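4.2 Two-view policy training in simulation

All demonstrations in this section were collected in the Wuvar simulator with a single arm mounted over a tabletop. Each task asks the arm to pick up one target object and set it down at a goal position, while the other objects on the table are left where they are. The objects, the wall and floor colors, and the furniture are drawn again for every episode. The arm model and the table height stay fixed.

The policy receives two color images at each step. The first comes from a camera attached near the wrist and moves with the gripper. The second comes from a fixed camera that looks at the table from the side. We do not give the policy depth, object poses or segmentation masks. Joint positions are added as a short vector after the image features have been pooled.

The wrist view matters most in the last part of the approach and during the lift. At that range the target is large in the image, and small errors in finger placement can be read from it directly. It is also the view with the most self-occlusion, as the linkages and the body of the gripper fill much of the lower half.
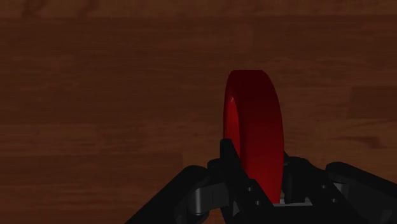

Figure 5. Wrist view with a red ring held in the gripper.

We tested whether the policy could work from this view alone. With the fixed camera removed, it still closed on the target in most episodes where the arm began above it, but it often failed to find the target when the starting position was moved to the far side of the table. The usual failure was a slow drift over bare tabletop until the time limit of 30 seconds. Adding memory over the last 10 steps helped a little – the arm drifted less – but did not remove the problem.

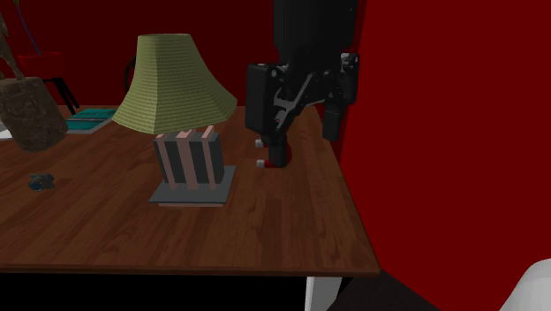
With the fixed camera alone, the pattern was reversed. The arm moved toward the correct object early and rarely wandered, yet it tended to stop short or close the fingers beside the target. Tall objects made this worse when they stood between the camera and the grasp point. Using both views gave the best result on all 14 tasks in the Erkby set, and the gain was largest on the tasks with thin or hollow targets.

The two image streams use separate encoders with the same structure. Sharing the weights saved memory but lowered success on the Votska objects, which were held out of training. We suspect that the two views differ too much in scale for one encoder of this size to serve both. A larger shared encoder may close the gap – we did not train one.

Every result is the mean of five training runs with different random seeds. Failed grasps were not retried, and an episode in which a second object was knocked off the table was scored as a failure even if the target reached its goal.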